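Emia Jewelry: Sizing, Metals and Care
Frequently asked questions
Last updated 2023-03-18

What metals are used in the Musta line?
Musta pieces are cast in 925 sterling silver and finished in black rhodium. Clasps, jump rings and ear posts are made from the same silver. The line contains no brass and no nickel.

Will the black finish wear off?
Yes, in time. Rhodium is hard but the layer is thin, and it goes first on the inside of rings and on the edges of bracelet links. Earrings and pendants hold their color much longer. A ring worn every day usually needs replating after one to two years.

Can I have a piece replated?
Replating is offered on all Musta and Keskin items. Send the piece with its order number. Stones that cannot go through the plating bath are removed and reset, and this is quoted separately. Turnaround is three weeks from the day we receive the item.

How do I find my ring size?
Order the free plastic sizer or have your finger measured at a local jeweler. Measure late in the day, at room temperature. Bands wider than 8 mm fit tighter, so go up half a size. We do not accept string or paper measurements for engraved rings.

Can rings be resized?
Plain bands can be moved up or down by one full size. The Keskin hinged ring cannot be resized, as the pin sits in a channel cut for that diameter. It can be exchanged within 30 days if it has not been engraved.

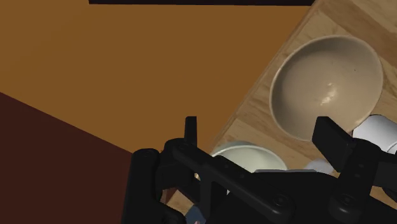 Two bowls on a light wooden surface, with a black gripper in front.

What is the difference between Keskin 200 and Keskin 700?
The number is the style code. It does not refer to weight or price. Keskin 200 is a single cuff with a friction fit. Keskin 700 is a two-part cuff with a hinge and a box clasp. Both were designed by Remzi Değirmenci and carry his mark on the inner face, next to the silver stamp.

How should I clean my jewelry?
Use lukewarm water, a drop of dish soap and a soft cloth. Dry it fully before storing. Do not use silver dip, toothpaste or an ultrasonic cleaner on any black finish. Polishing cloths treated with rouge will also strip it.

Are the clip earrings adjustable?
The Prokex clip has a small screw at the back of the paddle. A quarter turn is enough for most ears. Silicone pads are included and replacements are sold in packs of four.

What does engraving cost?
Up to 12 characters are included with bands and cuffs. Longer text is $92 per piece. Engraved items are final sale.

Is there a gold version?
The Keskin 700 is made to order in 14k yellow gold at $968. Allow six weeks.

Who do I contact about a repair?
Write to the workshop through the contact form and mark the message for Algirdas Hunt. Attach a clear photo of the damage and include your order number.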